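Counters, Cloths and Hard Water: What Came Out of the September Evening

Our September evening at the Tuhumury Street hall was on cleaning kitchen surfaces in a hard water area, a subject that gets more mail to this newsletter than any other. We had 106 people through the door, which is more than the hall has chairs for, so thank you to those who stood along the back wall. Several members who couldn't get there asked for notes. These are the notes, tidied up a little, with some of the letters that have come in afterward.

Renzo Gatti opened with stone. He fitted counters for 20 years before he moved over to repair work, and most of what he repairs was damaged by cleaning. Spills came a distant second. The main point of his talk was that people treat all pale, veined counters the same way, and they are very different materials. Real marble is soft and reacts with acid. Quartz is ground stone held in resin, and it will stand up to a splash of lemon juice but dislikes heat and strong solvents. Laminate with a marble pattern doesn't mind vinegar much, but water will get into a seam and swell the board underneath. Porcelain slab will put up with almost anything apart from a heavy blow at the edge.

If you have moved into a house and don't know which one you have, look for an unfinished spot such as the underside by the sink cutout. Stone and quartz feel cold and look the same all the way through. Laminate shows its board. If you still can't tell, clean it as if it were marble and you won't go wrong.

For marble, that means warm water, a drop of plain dish soap and a soft cloth, then a second cloth with clean water, then a dry one. Leave out vinegar, lemon, bathroom spray and anything sold for limescale. The dull patches people call water stains on marble are often etching, where acid has eaten the polish. No cleaner takes etching off. It has to be honed and polished again, and Renzo's price for a standard run of counter starts at $400.
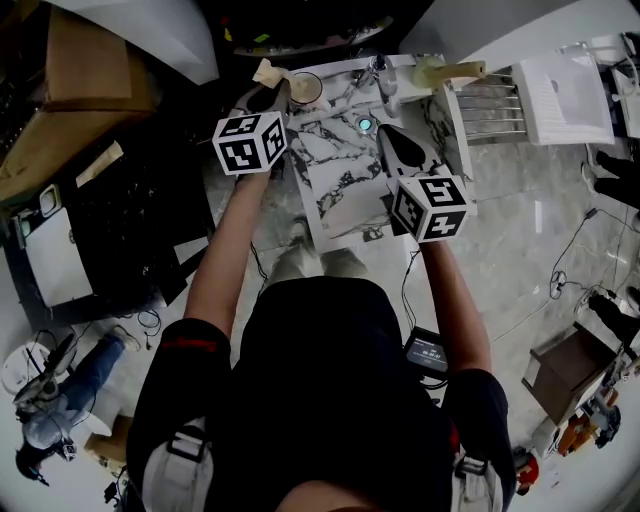
Doreen wrote in the next morning to say that she had used vinegar on her marble for 3 years and had only now understood why the part next to the stove had gone flat and chalky. She asks whether sealing the counter would have prevented it. We put this to Renzo. A sealer slows down oil and wine soaking in, but it sits in the pores and does nothing for the polish on top, so the vinegar would have done the same damage. He suggests she live with it for now and have the whole run done at once, as a single polished patch tends to stand out more than the dull one did.

The second half of the evening was on cloths. We had four kinds to try: cotton terry, flat-weave cotton, cheap microfiber and a heavier microfiber. People tried them on spare offcuts with the same soap mix. The flat-weave cotton left the fewest streaks on a polished surface, which surprised those of us who had thrown ours out years ago. The heavy microfiber picked up the most grease. The cheap one pushed crumbs around and was not much liked at any table.

How you wash a cloth matters as much as which one you buy. Fabric softener leaves a film that stops microfiber from gripping dirt and stops cotton from soaking up water. Wash kitchen cloths without softener, on a warm cycle, away from anything that sheds lint. Microfiber should be dried on low or on a line. A cloth that still smells sour when it comes out of the wash can be boiled if it is cotton. If it is microfiber, soak it in washing soda and run it again, and if that doesn't work it has reached the end of its life.

We also talked about the floor under the counter, where the drips go. Tile grout holds on to soap, and the gray line that comes up along the front of the cabinets is mostly old soap with dust stuck in it. Use less soap in the mop bucket than the label says, and go over the floor once more with plain water. A stiff brush and hot water will take up a year of buildup without any product at all, though your knees will know about it.
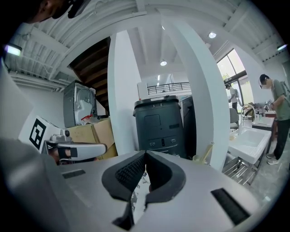
According to Malcolm, the brush works but the order matters more, and he has always done the floor last, after the counters and the cabinet fronts, with the crumbs swept up dry before any water goes down. Wet crumbs in a grout line are a miserable job. He also keeps a separate bucket for rinsing. Several people at his table agreed about the bucket, and one argued for a spray bottle of clean water and a flat mop instead, which takes up less room in a small apartment.

On descalers, we were asked to compare two that are sold locally, Starkura and Graveck. Both are acid based. Both are fine on a steel sink, a kettle or a glass shower door, and neither should go near marble, limestone or terrazzo. Starkura is thicker and stays put on a faucet. Graveck is thinner and easier to rinse. If your faucet is set into a marble counter, wrap the base in a wet towel first, or do the faucet with a cloth dampened in descaler and keep it well away from the bottom.

The test strips for water hardness are back in stock at the front desk. Take one per household, please. Dip it in cold tap water that has been run for a minute, and write your street on the sheet along with the result so that we can finish the map for the Jullden side of town, where we still have gaps.

Next month's evening is on ovens. Doors open at 6:30 p.m. Bring a rack if you have one you've given up on.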